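Search this site Search Go

Free chip check nights are coming back to Sturndale

Good news for anybody in town with a cat, and dog people too, I suppose! The Devadiga Animal Clinic is bringing back its free microchip check nights in July, and this time they're fixing the records on the spot as well as reading the chip. I went by on my lunch break to get the details, partly for this page and partly because my own tabby, Biscuit, has a chip that I'm pretty sure still thinks we live on Feslow Street. (We moved four years ago. I know, I know.)

For those who missed it last time, the way it works is simple. You bring your pet in a carrier or on a leash, somebody at the front runs the scanner over their shoulders, and the number pops up. Last summer that was the end of it. You got your number on a slip of paper and were told to go home and look it up yourself, and I'd bet a lot of those slips are still sitting in kitchen drawers. Mine was.

This year the clinic has switched over to a records program called Clusar, and they can see right there at the desk whether a chip is registered, and with which registry. If it's registered to you but the phone number is out of date, they'll help you change it on your own phone before you leave. If it was never registered at all, they'll do that too, and the clinic is covering the fee for the first 246 pets. That number sounded oddly exact to me so I asked. It's what was left in the outreach money once they'd paid for the extra scanner.

Nandini Chowdary, one of the two vets at the clinic, told me that out of the more than 3000 animals on their books, they have no idea how many chips would lead back to the right person. "People think the chip is the thing," she said. "The chip is a number. If your old phone is attached to the number, we're calling your old phone."

She also said that a chip is not a tracker, which she'd like me to put in print, so there you go. It doesn't know where your cat is. Somebody has to find the cat and bring it somewhere with a scanner. She gets asked this every week.

Chips can move a little, too, which I didn't know. Biscuit's turned out to be down near his left elbow, and it took three passes to find it. He was furious and I had to bribe him with the freeze-dried chicken, but we got there, and yes, it was the Feslow Street address, along with a landline I haven't had since before the tabby was born. I must have given it out of habit! It took maybe five minutes to fix.

What to bring

Your pet, obviously, and a phone that can get email. If you have the adoption papers or anything else with the chip number on it, bring that too. If the pet came from a friend or a relative and the chip is still in their name, you'll need them to send an email saying they're happy to hand it over, and it's a lot quicker if they do it beforehand. Akinyi Owino at the front desk says this is what held up the line most last year. She'd be glad to tell you over the phone exactly what the email should say.

Cats need to be in a carrier, no exceptions, even the very calm ones. Please put a towel over the front if yours hates dogs, as there's only one waiting room. One carrier per cat is the rule unless they're a bonded pair. Rabbits are welcome. I asked about ferrets on behalf of my neighbor and ferrets are welcome as well.

When and where

Check nights run from 5:30 to 8 p.m. at the clinic, and the dates will be up on the front door and on their page by the end of June. There are 40 places each night and you do need to book one, which is different from last time, when the line went out past the dry cleaner's and somebody's beagle got loose in the parking lot. (He was chipped. He was also caught by the mailboxes, so it didn't come up.) Call the desk or put your name on the sheet by the register. If you can't make evenings, ask about the early slot at 7:15 a.m., which they aren't really advertising but will give you if you start work late.

Getting a chip put in is a separate thing and isn't free, although they will do it the same night if you ask when you book. It's a regular needle, bigger than a vaccine one, and most cats complain for a second and then forget about it. Kittens can have it done when they come in to be spayed or neutered, so if that's coming up for you, I'd just wait and get it all over with in one go.

One more thing from Akinyi, who caught me on my way out the door. If you're going away this summer and leaving your cat with a sitter, you can add the sitter as a second contact, and most of the registries will let you take them off again when you get home. I've put my sister down for the week we're at the lake. She doesn't know yet, so if you see her, act natural.
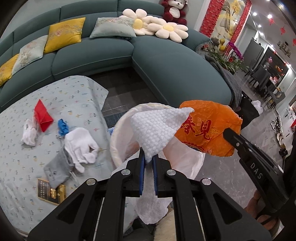 I've booked Biscuit's brother in for the second night, as he wouldn't come out from under the bed for the first attempt and I had to be back at work by one. If you're there that evening, come say hi. I'll be the one with the gray carrier and the scratched wrist.

Recent items
Lost and found cats: June roundup
Dog park gate is fixed (again)
Who's taking new patients? Our vet list, updated
Five cat sitters our readers like
Hay and bedding swap returns to the feed store

Contact us | Send in a news tip | Copyright Sturndale Pet Notes | Back to top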